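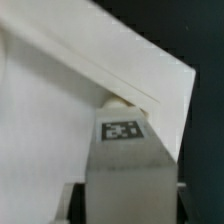
The white panel, seemingly right up against the gripper finger.

I help out with the after-school robotics club, and since November we've been practising on a table full of white parts with square markers stuck on them. I keep getting asked how we look after it all, so these are my workshop tips, in no order at all. Half of them work just as well for a kitchen drawer!

Print your markers on plain matt paper. We tried glossy sticker sheets first (my idea, sorry) and every ceiling light bounced straight back into the camera. Leave a pale margin all the way round when you cut them out, and go for a sharp craft knife and a metal ruler over scissors. Glue stick is fine. If a corner lifts, take the whole thing off and do it again — patching never lasts past the next session.

White parts show every fingerprint. A barely damp microfibre cloth with one drop of washing-up liquid does the job, then a dry one. Keep the wet cloth well away from the markers. Sze-wing Tse, who is our best programmer and also our messiest eater, has now agreed that crisps stay in the corridor.

A dark table top is a huge help with pale parts.
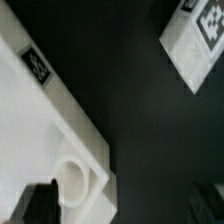
It does show dust, mind you, so I run a lint roller over ours before we switch anything on, the same one I use on my winter coat. Pencil won't show up on it, so we mark where each block goes with little corners of masking tape. Peel them off after a fortnight or you'll be scraping.

Do your dry runs slowly. Kuo-hua Liao has the team go through every move at quarter speed with a hand near the stop button, and we've chipped far fewer edges this term. For the chips we did get, fine wet-and-dry paper, 2000 grit, wrapped round a lolly stick, and go gently.

Small screws live in an egg box with the lid taped shut for the journey home. We've got 28 of the fiddly short ones and I'd like to keep it that way — the last lot went up my hoover.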